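Jokville firm teaches two robot arms to pack a tote bag
July 7, 2020

Anyone who has tried to open a flimsy tote bag with one hand while holding the shopping in the other will feel for the staff at Jemness, who have spent the summer doing it by remote control.

The Jokville firm is building up a set of worked lessons for its two-armed packing robot. An operator steers both arms from a separate pair of handles, the robot records every move, and in time it is meant to copy what it was shown. So far it has been shown 118 times. 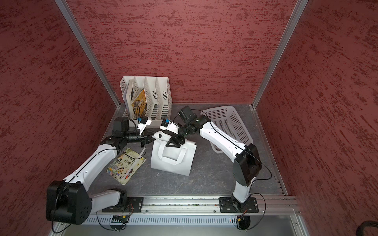 Haf Ellis, who runs the sessions, says 80 of those lessons are good enough to keep. The rest were spoiled by dropped handles, collapsed bags and, on one occasion, a sneeze.

"You think you know how to open a bag," she said. "Then you have to do it with two pincers and no sense of touch, and you find your hands have been keeping secrets from you for years."

Cloth is the hard part. A book stays the shape it was when you last looked at it, but a thin bag sags and folds as it pleases, and the arms have to keep hold of it while something goes in.

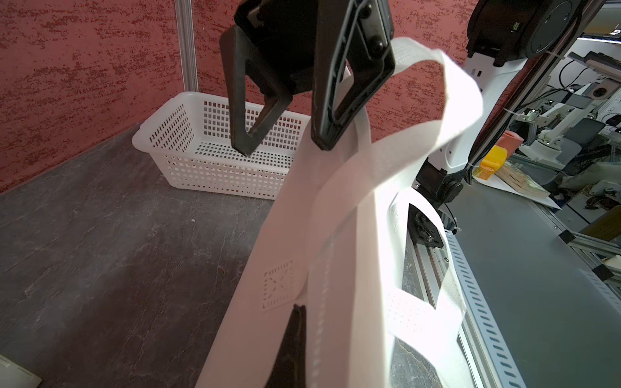 Operators work in shifts of no more than 66 minutes, a limit set by Colin Sugden after his own first attempt, which he describes as "long". Newcomer Freya Clegg holds the office record for the quickest clean lesson — she puts it down to years of packing at a supermarket till, and has asked whether this might be reflected in her pay.

Jemness says the robot will try the job without a human at the handles in September. Bets are being taken in the kitchen.
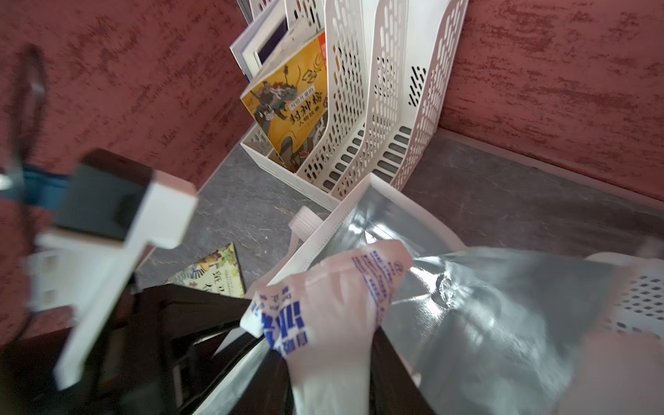

Also in Jokville

Nuttall Bridge will stay down to one lane until the resurfacing is finished.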